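The Cell That Folds Nothing

Bernholm's two-armed sorting cell at Torninia came with 529 pages of manual, and the people who look after it have settled on the parts that matter – fingers, pads, cables, screws. The rest is mostly warnings about standing on things.

A shift starts with a wipe of the tabletop and a check of the wrist cameras, which takes 30 minutes if the software is in a good mood. The installer, Hellström, quoted 60 for the whole start-up, calibration included. Hellström has never had to do it before coffee.

Then come the hats. Soft goods are hard on a machine that likes corners. A box stays a box, while a cap gives way wherever you pinch it, and a strap will go looking for something to snag on. So the crew runs caps through by the handful after every adjustment, handing the arms the most uncooperative item in the building to see who blinks.

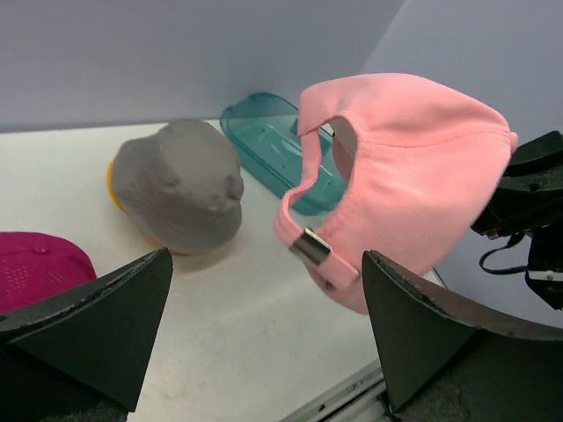 Fingers wear first at the edges. The tips pick up nicks, the nicks catch on stitching, and sooner or later a new pair is ordered from Grurkamico at 105 dollars a set. Small scuffs get left alone. Pads are another matter, and a tired one is swapped the same day, followed by a fresh round of caps.

The next full service is due in July. The manual gives it a chapter of its own, with a ladder crossed out on the first page.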